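How to Budget for Hand-Held Grippers

Gornik, July 2024

Most first budgets for hand-held grippers cover the grippers and stop there. The tool is often the smaller part of the bill. The steps below follow the order in which we now write our own requests.

Step 1. Write down the task before the hardware

List what the grippers will pick up and where. Small household goods going in and out of a box is a useful starting task, and it tells you most of what you need: a modest opening width, soft pads, and two grippers per operator if one hand has to hold while the other places. Bags and packets are harder on pads than rigid items, so mark them separately on the list.

Step 2. Count stations, then grippers

Decide how many people will work at the same time. For 2 stations you need 4 grippers in use. Add a spare pair. A station with one dead gripper is a station that has stopped, and repair times are usually quoted in weeks.

Step 3. Price the wear parts

Ask each supplier for a separate price on finger pads, finger linkages and cables. When Grażyna Pietrzak put together our last order she got quotes from Omuvard and Szewczyk. The unit prices were close. The pad sets were not: one came to 79 dollars a set and the other was included for the first year. Pads were our most frequent replacement, so that settled it.

Cables are cheap but get pulled and stepped on. Buy extras with the first order and save the second shipping charge.

Step 4. Budget for the objects

Set aside money for things to handle. About 60 items per station keeps the work from repeating too soon. Go for a mix of sizes and surfaces: clips, tubes, sealed packets, bags with loose filling. Stationery and travel-size toiletries cover a lot of this at low cost. Keep some cardboard boxes flat in storage, as the rims get soft with use.

Step 5. Decide where the work happens

Working in ordinary homes saves rent but adds travel, setup time and a payment to the household. Put these on their own line. Check table height and floor space before you book, and ask who clears the table.

Step 6. Leave room for storage and hours

Recordings fill drives faster than people expect. Run a one-day trial, measure what it produced, and multiply by your planned days. Do the same with labor, including charging and checking time. We track both in Brisano, but a spreadsheet works.

Step 7. Set a review date

Put the review in December if your budget year ends then. Bring the repair log and the list of parts used, and reorder from those figures.

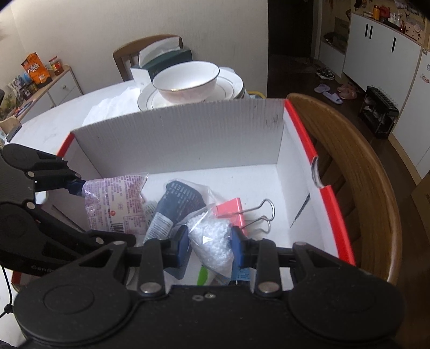

Handling a bag of foam beads over a box of small goods, with blue-padded fingers.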